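The Slow Work of Wear

Paint rarely fails all at once. On steel that sees daily contact, the topcoat thins first at edges and on slopes, where parts slide instead of dropping. By the time bare patches show, the coating nearby has usually lost much of its thickness.

Tatiana Zelenák, who runs the coatings bench at Gisbridge, tracks this with a gauge and a paper grid. Each panel gets 40 readings, taken at the same points every June. "The average tells you very little," she says. "I look at the lowest four."

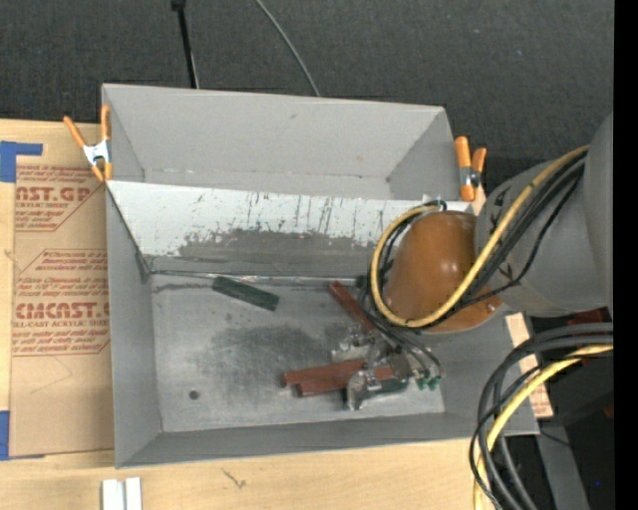 Worn surfaces on a divided bin. The upper part of the divider is still bright white.

Abrasion and corrosion are often confused. Abrasion leaves scratches that follow the direction of travel. Corrosion starts under the film, at a chip or a poor weld, and lifts the paint from below. The repair differs too. A scratched film can be sanded and recoated, but a lifted one has to come off until the edge holds.

Film thickness is the other common mistake. Noemí Tovar, a plant engineer at Barrera, once specified 100 microns for a line of sloped chutes and got runs along every lower edge. The next batch went out at 43 microns per coat, in two coats, with a full cure between them — slower, and easier to inspect.

Her records now list the cure temperature beside each reading. Zelenák wants the surface profile added before the next round of panels is sprayed.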